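Larkcombe to open in 209 theaters a week ahead of streaming

Movies | Friday, September 3, 2021

The mystery drama Larkcombe will play in 209 theaters for seven days before it moves to the streaming service Jisineo, the film's distributor said this week. The earlier plan had the movie going to both on the same night.

Granurwood Pictures, the distributor, said tickets for the theater run go on sale Monday. It gave no figure for how many screens each theater would set aside.

Larkcombe was directed by Esperanza Boateng and stars Wanda Baptiste as a county records clerk who finds her own name on a death certificate filed before she was born. Most of the story takes place over one weekend in a small harbor town.

Shooting wrapped in June after 29 days, most of them on location. Boateng said the short schedule meant long scenes were often done in one or two takes.

"Wanda came in knowing every page," Boateng said. "We had a storm on the second day and lost the pier, so we moved that whole conversation into a parked car. I like it better there."

The movie is the second from Boateng to be handled by Granurwood. Her first, Zamora, opened on a handful of screens and later grew to 1054 at its widest -- a strong showing for a film with no sequel or series behind it. Granurwood said it has no plans at this point to add theaters for Larkcombe, but would look at the first weekend before deciding.

Jisineo will carry the film in English with subtitles in Spanish and French. A behind-the-scenes short will be added to the service the same day.

The score is by the same team that worked on Zamora, and the soundtrack will be sold separately. Larkcombe runs one hour and 52 minutes and has not yet been rated.

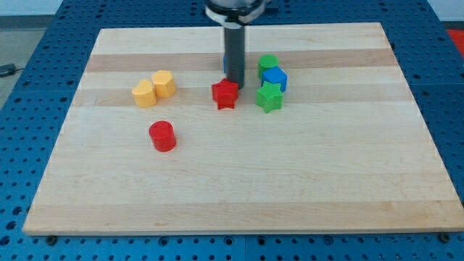
Marcy T.: Glad they're giving it a week in theaters. I saw Zamora on a laptop and could hardly make out the night scenes. Does anyone know if the list of cities is up yet? The Granurwood site still shows the old date for me.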